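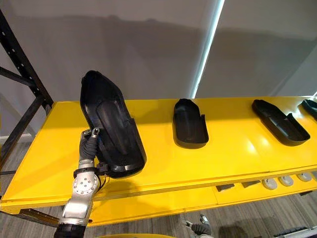 *Black molded plastic part with a raised rim and a long inside rib.*

# Buying molded parts when you are a small customer

Speaker notes, Jesport regional purchasing meetup, December 7, 2021

**Opening (keep it short)**

- I buy plastic parts for Clastetti. We make garden storage and a few items for boats.
- We are a small account for every molder we use. Most people in this room are too.
- The talk covers quotes, drawings, samples and what to do when a tool has to move. Questions at the end, unless something is unclear.

**Quotes**

Ask for tooling and piece price on separate lines. If a shop gives you one blended number, send it back. You can't compare it with anything.

Ask what the piece price assumes: order size, resin grade, color, packing. We once had two quotes for the same lid that were 16 cents apart. The cheaper one left out the cartons. Once we added those, the gap was 4 cents, and the closer shop got the job.

Get the resin named by grade. "Black polypropylene" covers a lot of material, and some of it is regrind. Regrind may be fine for your part, but it should be written down, with a limit.

**Drawings**

Slow down here. Most of our disputes started with the drawing.

- Mark the surfaces the customer sees. Everything else can have a looser finish.
- Say where the gate mark may go. If you don't, the shop will put it where it suits the tool.
- Only put tight tolerances on dimensions that mate with something. Our old drawings had the same tolerance on every line, and we were paying for it.
- Long shallow parts warp. Give a flatness number and say how the part is supported when you measure it. On a table and clamped in a fixture are two different measurements.

Fusitz story goes here. We had 102 covers rejected at incoming inspection for bow. The molder checked them clamped and passed them all. We checked them lying free. Both of us were following the drawing, which didn't say. We split the cost and reissued the drawing.

**Samples**
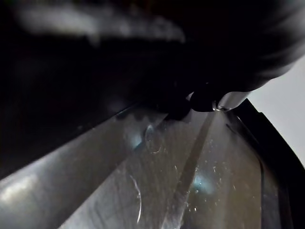

Clear parts need their own sample agreement. Scratches, haze and flow lines that would be invisible in black all show, and people argue about them. Write down the viewing distance, the light and how long the inspector gets to look. Then sign two limit samples, one for you and one for the shop. Store them in bags. A limit sample that has been sliding around in a drawer for a year is no use to anyone.

For opaque parts, we ask for 6 pieces from every cavity, labeled by cavity. Don't accept a mixed bag.

**Moving a tool**

We moved the Tuominen tool in September. Things I would do again:

- Check the contract for who owns the tool before you bring it up with anyone.
- Build stock first. We built too little and ran short.
- Ask for the last shots off the tool, plus the process sheet. The sheet may be refused. The last shots usually aren't.
- Photograph the tool open before it goes in the crate.

Skip this section if running late and go to questions.

**Questions**

Likely one: is it worth buying tools overseas? My answer is that it depends on how often you expect to change the part. We change ours a lot, so we buy close to home.

The drawing checklist is on the table by the door.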